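August 25, 2023

Changed the way we collect the arm data today. Up to now I had been resetting the target by hand after every run, and Armindo pointed out that I was putting it back in nearly the same place each time. He plotted the starting positions and they sat in a tight little clump. No wonder the Trelen policy falls over as soon as anything moves.

New method: the start position comes off a printed list, 200 of them, shuffled. Whoever is at the table reads the next line and sets up to match, no judgement calls. The rover stays parked where it was for the February runs so we can compare.
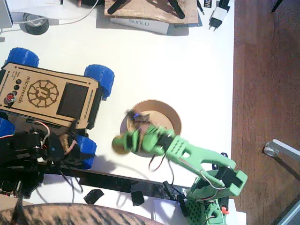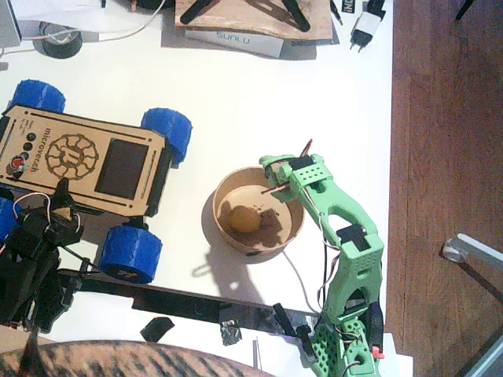 Feng-yi wants 400 runs before we train anything. I think half that would show us whether the idea is sound, but she has been right about sample size before, so 400 it is. We also agreed to keep the failed runs in — I used to throw them out, and that probably flattered the numbers in the last write-up. I'll add a note to it.

Lost 13 runs late in the day to a labelling mistake of mine, wrong column in the sheet. Marked them as void and will redo them tomorrow. Hiu-tung is on the morning block. Need to print her a fresh copy of the list and buy more tape.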